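# Members' evening for a small trade association, what do I charge?

Posted by **tolia_events**, 27 December 2022

I've been roped into running the January social for our property managers' association (local branch, we do one big do a year and it usually draws 200 people). Birkow are giving us their ground floor for nothing, which is lovely of them, but the food and drink quote came in a fair bit higher than last time and I'm stuck on tickets. Members have always come free, guests pay. Do I start charging members too? And how many awards can you hand out before people drift off to the bar? We've got six on the list at the moment and I'm already dreading it!

---

**Brabec**

Charge them, but not much. We went from free to a small fee three years ago and I was braced for moaning. Hardly any came. What did change was the no-shows, because people who've paid something tend to turn up, and I'd been feeding a lot of empty chairs before that.

For guests I'd keep the price where it is and let each member firm bring one at the lower rate. Put the closing date well before the caterer's, or you'll be on the phone all evening chasing names. And ask the caterer what a fruit and cheese table would cost in place of the hot puddings. Ours knocked a decent chunk off.

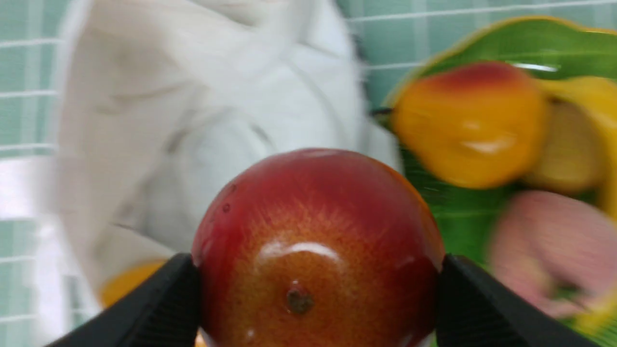

## On the awards

Six is too many in one go. Do three before the food and three after, and keep the speeches to the winners only. If a sponsor wants to say a few words, they can do it at the welcome while everyone's still got a full glass. Print the names in the programme as well, so you aren't spelling them out to the press person afterwards (I have done this, in a cloakroom, with my coat half on).

---

**prostix_fan**

we just get a sponsor to cover the bar. Prostix did ours, they wanted a banner by the door and that was it. worth asking your suppliers before you put prices up

---

**Marlpit**

Agree with Brabec on charging, but check your rules first. Ours say the annual social is included in the subscription, so we'd have had to change the wording at the general meeting before we could ask members for a penny. If yours are the same, you may be too late for January and it'll have to be the sponsor route this time round.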